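Comunidad > Robótica > Clubes y competencias > Manipulación

La pinza aprieta bien pero el procesador se gira al acercarlo al socket

Hola a todos, y perdón por el rollo. En el club de la facultad preparamos una prueba de montaje de ordenadores con brazo y nos atascamos en el procesador. La pinza lo agarra por los costados, lo lleva hasta la placa y, justo antes de apoyarlo, se nos gira un poquito. Llevamos alrededor de 200 intentos desde octubre y no le encontramos la vuelta. ¿Subimos la fuerza? ¿Cambiamos los dedos? Gracias de antemano — cualquier pista nos sirve.

Publicado por club_mirar · 1272 visitas · 3 comentarios

torno_y_lima
Más fuerza no, por favor, que va a terminar mal. Bájenla y pónganle goma a los dedos.

abuela_servo
¡Qué lindo proyecto! A nosotros nos pasó algo muy parecido en el torneo Fomex, y lo que más ayudó fue revisar la altura del agarre: si los dedos toman el chip por debajo de la mitad del lateral, cualquier roce lo inclina. Centren también la pinza respecto del chip, porque si un dedo llega antes que el otro lo empuja y ahí nace el giro. Y bajen despacio los últimos milímetros, con la palanca bien abierta y fuera del camino. Nosotros practicamos con una placa vieja y un procesador ya muerto — así se duerme mejor. Les dejo una toma de nuestra mesa, a ver si les sirve para comparar con la suya.
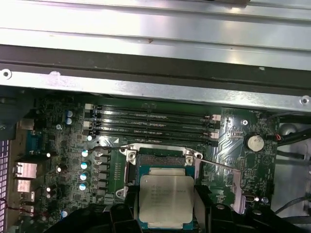

El Xeon entre los dos dedos, a la altura del socket.

pixel_187
Prueben otra pinza, la nuestra es una Truvberg y va bien. No sé si servirá para su brazo.

¿Te resultó útil esta página? 187 personas dijeron que sí · Compartido 14 veces

Última actualización: octubre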